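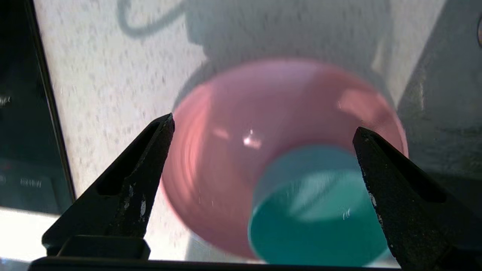 Reusable cups at the Tunstall summer fair: a report on the deposit trial

Eugeniusz Bednarek
Sunday, April 8, 2018

1. Background

The Tunstall fair takes place every July on the field behind the sports hall. Drinks have always been sold in throwaway cups. Last year the organisers tried a deposit scheme on one of the two bars and kept the old cups on the other. My project compares the two, using the bar sheets and a short survey I handed out at the gate.

2. Method

The deposit bar bought 900 hard plastic cups from a hire firm called Cleltard. Customers paid one pound extra with their first drink and got it back at the returns table. The other bar gave out 3,000 throwaway cups over the weekend. I got 20 completed survey forms back, a small number, so I have used them only for comments and not for percentages.

Waste was weighed in sacks on the Monday morning. The sacks from the two bars were kept apart, but the litter picked up from the field was mixed and could not be divided.

3. Results

By Saturday evening 500 of the hire cups were out on the field at once and the returns table had a queue. A second table was opened on Sunday next to the Aker tent and the queue got shorter.

The deposit bar filled two sacks, mostly napkins and straws. The other bar filled eleven. Several people wrote that they did not mind the deposit but had not known where to take the cup back. One person thought the pound was a price rise and went to the other bar.

4. Problems

Washing was done off site, so I have no figures for water or fuel. Cleltard charges for each missing cup, and the final bill had not been passed on to me when I wrote this. The weather was also better on Sunday, so the two days should not be compared directly.

5. Suggestions

Put the returns table near the exit and print the deposit on the price board. If both bars use hire cups next time, order them before the end of spring.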